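Questions I keep getting about the robots at Lirnside
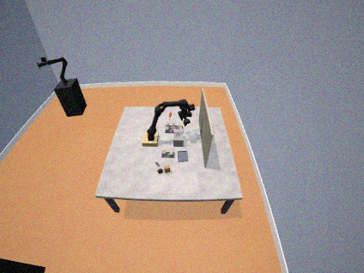 I'm Mahsa Alipour, and I've run the small-parts kitting room at Lirnside for six years. Since we announced that two benches were going over to automation, my inbox has filled up, and I get stopped in the hallway a lot too. So I've put the answers on one page. If yours isn't on it, come find me or send me a note!

Is this replacing us?

No jobs are being cut in kitting this year. That's in writing from Peeters, who own the building and pay for all this, and I asked for it in writing before I agreed to help. What I can't do is promise you what the place looks like five years out. I don't know, and I'd be suspicious of anyone who told you they did. What I can say is that the work changes, and for a couple of you it changes quite a bit.

Which jobs are going over first?

The peg trays. If you've worked a long shift on pegs you know why. It's the job that gives people sore wrists and the one everybody trades away when the rota comes out. After that we'll try the small cubes and the short rods, which have to be picked up off the bench and set down somewhere particular. Clear containers are staying with people for now (more on that further down).

Why have we been looking at a simulation all this time?

Because it's cheap to be wrong in one. Ilov, the outfit doing the programming, built a bench on the computer with an arm on it and a bunch of objects for it to deal with, and they can run a job 1000 times before I've finished my coffee. If the virtual arm knocks over a virtual box, you press reset. On the real bench, somebody is crawling around on the floor looking for pegs, and I think we all know who that somebody would be.

Does the floor really have to be orange?

Ha, no. I've been asked this more than anything else on the page. Our floor is staying the same tired green it's always been. The colors in the model are whatever the programmers picked, and as far as I can tell they picked them so things would be easy to tell apart on screen.

Will the real benches look like that?

Close, but don't measure anything off it. The arm will be fixed to the bench on a base block, same idea. Our tables are longer and a lot more scratched. We'll also have guarding on the open side, a stop button at each end, and a shelf for your clipboard, which I had to fight for.

Why is the second arm standing off on its own?

In our plan, arm number two gets its own pedestal so it can be moved from bench to bench. The first one stays put. We argued over this for most of January! I wanted both of them fixed down and simple. The Ilov people wanted both movable. One of each is what we ended up with, and I've stopped grumbling about it, mostly.

What's the trouble with clear containers?

The arm works from camera pictures, and clear things on a white table are miserable to pick out. Even I have to squint at them on the screen, and I know what I'm looking for. You can pick up a glass by feel without looking. The arm can't do that, so it guesses at an edge and sometimes it guesses badly. Vekstead (that's our sister site) put a dark mat under theirs and said it helped. We'll try the same thing before anybody goes and buys a fancier camera.

Who's going to run the robot bench?

People from this room. I was stubborn about that one. Two of you per shift, trained up, swapping with the rest of the team so it doesn't turn into a closed club. You'll load the trays, start the job, deal with whatever gets dropped, and write down what went wrong. That last part matters more than it sounds. The programmers know code, but they've never kitted an order in their lives, and when one of you says "it always fumbles the one at the back," that's gold to them.

Do I need to know how to program?

Not a bit. I can't program and I've been doing this for months. There's a touch screen with big buttons, and you can move the arm by hand in teach mode to show it where to go. If you want to learn more than that, Ilov will run an after-hours course, paid at your normal rate. There are 24 places on it, so put your name down on the sheet outside my office.

What if I don't want to work with it at all?

Then tell me. There's plenty of hand kitting and there will be for a good long while. I'd rather have someone say so up front than have them standing next to a machine they hate for eight hours.

Will my pay change?

Your base rate doesn't move. Trained operators get the same supplement forklift drivers get, starting from the first shift after sign-off. If it isn't on your slip, bring me the slip and I'll chase it.

Are we going to be timed against it?

No, and I've been very loud about this. The screen logs what the arm does: picks, drops, stops. It doesn't log who was standing there. If anybody ever holds one of those printouts up next to your numbers, I want to hear about it that same day.

Is it noisy?

I went over to Vekstead to listen to theirs and it's quieter than our label printer. There's a whir and a click when the gripper closes. The radio stays, before anyone asks.

When does it all start?

The first bench gets cleared in July 2019. We'll run pegs on it for six weeks with someone standing by the whole time, and only then talk about the second one. If the first bench isn't ready, the second one waits.

Can I come and see it run?

Please do! The simulation is up on the monitor in my office most afternoons and you're welcome to pull up a chair. Bring your own mug, I'm down to two.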